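4. Setup and upkeep of the disassembly cell 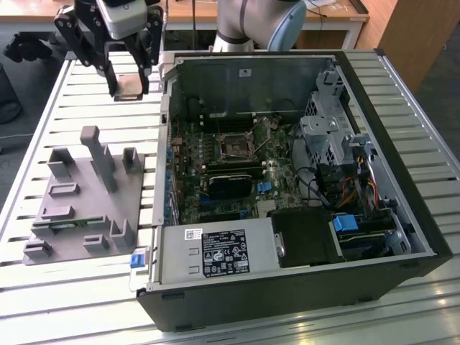
Last changed: May 2018

Figure 2. The cell at Clonberg with a desktop tower on the slatted table. The processor socket is empty. A circuit board strip is in the fixture at the left.

4.1 Table and fixture

The cell works on one computer at a time. The tower is placed on its side with the side panel already taken off, so that the gripper can reach the motherboard from the top. We first used clamps on all sides of the case, but the thin sheet metal bent a little and the position of the memory slots changed between two runs. Now we use stops on two sides only, and the weight of the computer does the rest.

The fixture plate next to the tower is 3D-printed. It has raised slots and posts, and it is used for putting down a part in a known pose before the next grasp. The first plate came from the Grasen project and was made for longer boards. We printed it again with lower slots, as the strips stood too high and the fingers touched them when passing. The plate must be measured again each time it is removed from the table, also when it is put back on the same screws.

4.2 Gripper and finger pads

The gripper has two jointed fingers. In the first months we worked with the bare fingers, and small boards turned between them when they were pulled out. A flat pad at the tips gave a better hold, but the pad is also the part that needs the most care. It collects dust from the inside of old computers, and then the friction goes down slowly, so the operator does not notice it from one day to the next. We wipe the pad after each computer and replace it after 200 grasps. One pad was left on for 666 grasps to see how it would fail. It did not tear – the glue let go at one corner, and the pad moved under side load.

After a pad is replaced, the tool center point has to be taught again. The operator moves the fingers to the tall peg of the fixture, closes them slowly and saves the position. If the new value is far from the old one, the pad is usually not seated flat and should be taken off again.

4.3 Cables and faults

Loose power cables were the most frequent reason for a stop. They can lie over the drive bays in a different way in every machine, and our planner does not model them. At present the operator pushes them to the side by hand before the start. The group at Vilela reported the same problem with a smaller cell.

From March on, all grasps were written to a log, which holds 1,626 entries. Most failed grasps in it belong to memory modules whose latches were not fully open. We added a short check of the latch before the pull, and the force limit was made lower for this step only. The limit for drives stayed as it was, as these need a stronger pull in some cases made by Trernitz.

The finger joints are greased every 1,000 grasps – the interval was chosen by us and is not yet supported by wear data. The robot base is checked for loose bolts at the same time.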